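Print this page
E-mail this page

Getting started with the Tasodow hand: mounting, homing and first grips

October 17, 2021

If you have just had a Tasodow four-finger hand delivered, lucky you! I have been using mine most days and I still get a little thrill when the fingers curl up for the first time in the morning. The printed guide in the box is short and rather brave about what it leaves out, so these are my own steps, from opening the lid to picking up a paper cup.

You will need the hand, the arm it is going on, the adapter ring, the small hex keys from the box and a soft cloth. I also keep a saucer beside me for the screws (they are tiny and they roll). Set aside an afternoon. The mounting is quick, but the tuning is so absorbing that you won't want to stop halfway.

Mounting

1. Switch the arm off at the wall and park it with the wrist at a height you can reach without stretching.

2. Fit the adapter ring to the wrist with the flat side towards you. Put all the screws in by a turn or two before you tighten any of them, then go across from one to the one opposite, as you would with a car wheel.

3. Offer the hand up to the ring and feel for the peg. There is a lovely little click when it seats. If you don't get the click, take it off and try again; never pull it in with the screws.

4. Plug in the power lead first and the data lead second. Leave a loop of slack at the wrist, then turn the wrist by hand through its full travel and watch the loop. Mine snagged at one end, and moving a single cable tie put it right.

Homing

Switch on and open the control panel on your computer. Choose Home, and the fingers open one after another, pause, and open a touch further. Keep your own fingers well out of it while this goes on. When the light is steady, choose Save. The panel will let you close the window without saving, and then you get to do it all over again, as I did.

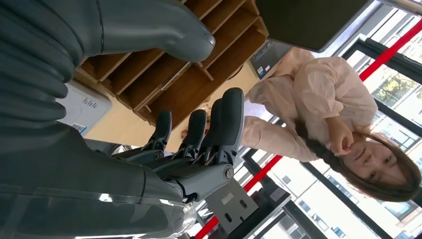 Next comes grip force, the part I enjoy most. The slider runs from 100 up to 900, and the numbers are the maker's own units, so don't try to turn them into anything you know. Start at 300. That will hold a rolled-up pair of socks or a plastic bottle perfectly well, and it gives you room to learn how the hand behaves. A paper cup wants it nearly at the bottom.

Your first grip

Stand the cup on the table and bring the arm down slowly until the cup is between the fingers. Choose the preset called Pillow, a slow, gentle close that stops as soon as it feels something push back. What a good idea this preset is! The older Šťastný gripper I learned on had open and shut and nothing in between, and I went through a great many cups.

Lift a little way, wait, and set it down again. If the cup tilts, bring the arm in lower and leave the force alone. If it slips straight down, raise the force by a small step and repeat. Write down the setting that works for each thing you try. The panel only remembers the last 2, and you will want more than that by teatime.

Things I would change

The data plug is a tight fit and I'd like a longer lead. The panel text is small. The finger pads pick up dust, so wipe them with a barely damp cloth after use, with the power off. None of this has put me off, and spare pads are easy to get: mine came from the shop in Prandovcombe, well wrapped.

There is an update promised for December that should let you name your own presets. I'll add the steps to this page once I have tried it.

Print this page
E-mail this page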